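Cleaning the stuff everybody touches

Quick list, doing this between loads of wash. Mercy Mugo asked for it after the flu went thru her house.

Remotes
Batteries out first. Cloth barely damp with rubbing alcohol, then a dry one. Toothpick for the gunk round the buttons — wood, metal scratches.

Game controllers
Power off, unplug. Same damp cloth, wring it well. Cotton swab around the base of the thumbstick, tilt the stick and go all the way round. Don't spray anything straight on it. Seams: old soft toothbrush, dry.
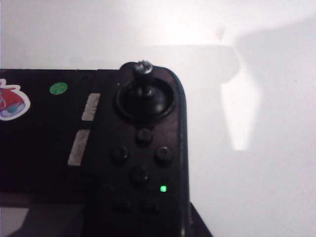

Light switches and door knobs
Dish soap on a rag, wipe, dry. Once a week is plenty. Greasy kitchen switch needs two goes.

Keyboards
Upside down over the sink, tap tap. Then swabs. If a key pops off take a picture of the rest before you forget wich way it sat.

Fridge handle
Warm water, a little vinegar. Let it sit 5 minutes if it's sticky. Not on stone counters though, vinegar eats those.

Rags
Hot wash, no softener — softener leaves a film and you get streaks. I keep 20 in a bucket under the sink and still run out.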